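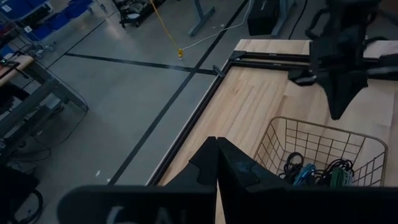

Ticket: Left gripper drops cable bundles, right one doesn't
Opened by: Hashini Bhattacharjee
Assigned to: Dilwyn Jenkins
Status: Open, waiting on parts
Opened: 26 October 2021

Hashini Bhattacharjee wrote:

Hi Dilwyn, me again, sorry! We're partway through comparing the two finger sets on the two-arm table and I've got one I can't get past. Left arm has the Pralden fingers, right arm has the Ellura ones. Same arms, same controller version, same job: take a coiled cable bundle out of the wire basket, hold it over the wood, put it back.

The Ellura side is fine. The Pralden side picks up the bundle, lifts it clear of the rim, and then the fingers relax for a moment and the bundle slides out. It doesn't happen on every lift, but it happens on enough of them that I stopped the run. No error on the controller, no warning light, nothing in the log except the usual position lines.

Things I already tried:
Restarted the controller. No change.
Homed both grippers again. No change.
Wiped the fingertips with alcohol. Maybe a tiny bit better? I wouldn't bet on it.
Dropped the lift speed from 400 to 100. It still lets go, just more slowly, and that's somehow more annoying to watch.

Anything obvious I'm missing?

Dilwyn Jenkins wrote:

Never sorry, this is the fun kind. Couple of questions first. What's the grip force set to on the left, and is it the same number as on the right? And which bundles does it drop? The black ones squash a lot when you close on them, so the gripper can think it's done closing when it has only squeezed the air out.

Also please send me the gripper current trace if you have it. The position lines won't tell us much.

Hashini Bhattacharjee wrote:

Force is 300 on both, I copied the right arm's profile over to the left so the comparison would be fair. It's the black ones and the blue one that fall. The pale one has stayed put so far, and so has the green.

Trace attached. There's a dip right where it lets go, which I'm guessing you'll have opinions about.

Dilwyn Jenkins wrote:

I have opinions! That dip is the hold mode kicking in. Once the Clarkodine controller decides the fingers have stopped moving, it backs the current off to keep the motor cool, and how far it backs off is a setting in the profile. If you copied the whole profile across, you copied the Ellura hold value too. The Ellura pads are softer and grippier, so they can live with a low hold. The Pralden tips are harder and they can't.

Try this on the left arm only:
1. Open the gripper profile and save a copy under a new name.
2. Leave force where it is.
3. Turn hold reduction off completely.
4. Run a short set on the black bundles and watch the motor temperature.

Don't leave it like that overnight.

Hashini Bhattacharjee wrote:

OK that did a lot. With hold reduction off I got a whole short set without a drop on the black ones. The motor got warmer, but it stayed under the limit.

The blue bundle still slips though. It doesn't fall straight out like before, it kind of rotates and then one end slides down — I think it's a smoother jacket than the others. I had Jhosep Palomino come look, and he thinks the left fingers aren't closing flat. He put a sheet of paper between the tips and could pull it out from the bottom but not from the top.

Dilwyn Jenkins wrote:

Jhosep's paper trick is a good one, and I'd trust it. Pull the left finger, check that the seam where the tip meets the mount is sitting flush all along the curve, and put it back with the screws done up evenly, a bit at a time. If you tighten one all the way first, the tip cocks over and you get exactly that.

Then paper test again, top and bottom, before you run anything.

Hashini Bhattacharjee wrote:

Flush on the left finger. NOT flush on the right finger of the same gripper, there was a burr on the mount you could feel with a fingernail. I took it down as far as I dared and it's better, but the paper still comes out easier at the bottom. I'd like a new mount before I call any of these numbers a comparison. Chelsea Hulme is ordering from Powell anyway, can you tell her the part?

I'm also throwing out the first 3 runs. They were all on the copied profile, so they say more about me than about the Pralden fingers.

Dilwyn Jenkins wrote:

Part number sent to Chelsea, and I asked for a spare. I agree on tossing the early runs. Keep the traces though, Haoran Duan wants them for the profile notes.

While you wait: tune the hold on the Ellura side too, from scratch, so both sets get their own best value. Leaving this open until the mount is on and the blue bundle behaves.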